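Atitz Shared Kitchens
Guidance for residents on the use of countertop microwave ovens. Please read all posts in this thread. 1/6

Residents may use the microwave between 6 a.m. and 10 p.m. Food must be covered during heating. Metal containers and foil are not permitted. 2/6
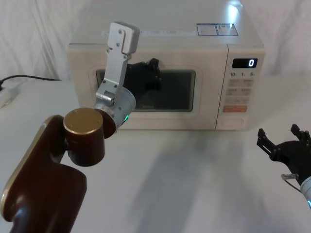 Page last changed: April, by D. Skála

The time buttons are marked 10, 1 and 5, in a row under the display. The door is opened with the button at the bottom of the control panel. Please do not pull on the door itself. 3/6

Keep the top of the oven clear. Boxes, towels and paper should be stored elsewhere, and the stickers on the top surface should be left in place. 4/6

Spills are to be wiped up by the person who used the oven, with a damp cloth and mild soap. Abrasive pads damage the window. Cleaning supplies are kept in cabinet 19. 5/6

Faults should be reported to Vojtěch Zeman at the residents' office, extension 62. An oven reported as faulty must not be used until the office has checked it. Replacement normally takes roughly two weeks. 6/6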